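Small Parts, Shallow Boxes
By Danica Spahić

The hinged compartment box is among the cheapest pieces of storage in a workshop and among the least considered. Most are bought by outside dimensions, filled within a day and replaced when the hinge splits. The differences that matter are on the inside: wall height, wall thickness, the fit of the lid against the dividers, and how far the lid opens.

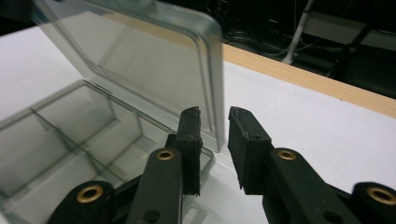
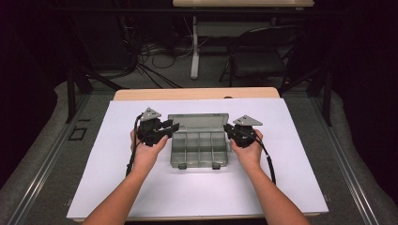 Translucent gray plastic, hinged lid, thin divider walls.

Why do small screws end up in the wrong compartment when the lid was closed the whole time?

The lid is not touching the tops of the dividers. A gap slightly wider than a washer is thick will let that washer slide across when the box is carried on its side. To check, lay a strip of writing paper across a divider, close and latch the lid, and pull. If the paper slides out freely, the box is suitable for drawers and shelves only. If it drags, the box can be carried upright by one end.

Rin Kamata, who runs the parts room at Verkon, a repair shop for sewing and knitting machines, keeps 2,213 listed items in boxes of this type. Of those, 1,733 are fasteners. The remainder are springs, clips, felt rings and needles. Her shop changed over from open bins in May of last year.

"Open bins are faster for the first week," Kamata says. "Then someone drops a handful of M3 in with the M2.5 and you sort for an afternoon."

Her filling rule is two-thirds of the wall height. Above that level, parts catch under the lid and bow it, and a bowed lid lifts off the dividers in the center first. Long screws go in flat and in one direction. Needles stay in their paper sleeves.

Lid travel affects the bench more than the shelf. A lid that stops upright takes little depth but stands between the hand and whatever is behind it. A lid that folds back flat clears the reach and doubles the space the box needs. Kamata allows for the full footprint and keeps a strip of bench open behind each working position.

Hinges fail in two ways. Molded pin hinges crack at the socket, usually after a lid has been leaned on. Living hinges, formed from the same sheet as the box, whiten along the fold and then tear from one end. The shop logs both. Its Zatico boxes, which have pins, were rated by the supplier for 1,000 openings. Kamata retires a box at the first crack and saves the latches where they can be removed.

Labels go on the front wall of the base. A label on the lid faces away when the box is open, and lids get swapped. Kamata prints part number, thread and length, in that order, and leaves off the supplier name. Reorders are placed when a compartment falls to 40 pieces, except for needles, which are ordered by the packet.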